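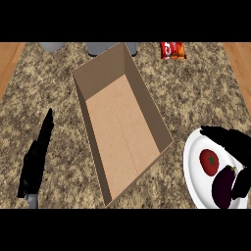
Demostración por teleoperación en tareas bimanuales: criterios de registro

Categoría: Foros > Manipulación > Enseñanza por demostración

Imprimir este tema | Enviar por correo electrónico

Pouran Safavi
Dec 28, 2021
Estimados colegas: someto a su consideración el protocolo de Umholm para la tarea de empaquetado en simulación. El operador gobierna ambos brazos a distancia y debe trasladar el tomate y la berenjena del plato a la caja de cartón abierta. Se han registrado 38 demostraciones. Propongo que toda demostración comience con la caja vacía y las dos pinzas libres, y que se descarten aquellas en las que el operador corrija el agarre más de tres veces.

fjalali
No comparto el criterio de descarte. Las correcciones contienen información que la política necesitará cuando se desvíe de la trayectoria. En Witura las conservamos y las etiquetamos aparte.

Pouran Safavi
Agradezco la observación. Mi reserva se refiere al operador poco experimentado, cuyas vacilaciones terminan aprendiéndose como parte de la tarea.

tecnico_najafi
Con el plato a la derecha, la pinza derecha queda junto a la berenjena desde el inicio y la izquierda tiene toda la caja por medio. Si el plato no cambia de lado, el brazo izquierdo apenas aportará datos útiles. Sugiero alternar la disposición o asignarle la sujeción de la caja.

fjalali
Coincido en alternar. En cuanto a sujetar la caja, lo desaconsejo: sin retorno de fuerza, el operador tiende a apretar en exceso la pared de cartón.

tecnico_najafi
Discrepo. Dos sesiones de práctica bastan para corregirlo – al menos con los mandos que empleamos aquí.

Pouran Safavi
Convendría precisar también si la bolsa roja del fondo permanece como elemento de distracción. Soy partidaria de mantenerla y variar su posición. Incorporaré al borrador la alternancia del plato y el etiquetado de correcciones. La sujeción de la caja queda pendiente.

Fereshteh Jalali (fjalali)
Conforme. Remitiré nuestra plantilla de etiquetas.

Temas relacionados
Guiado manual frente a mando remoto en el banco Fadico
Latencia admisible en teleoperación
Resumen de la reunión de julio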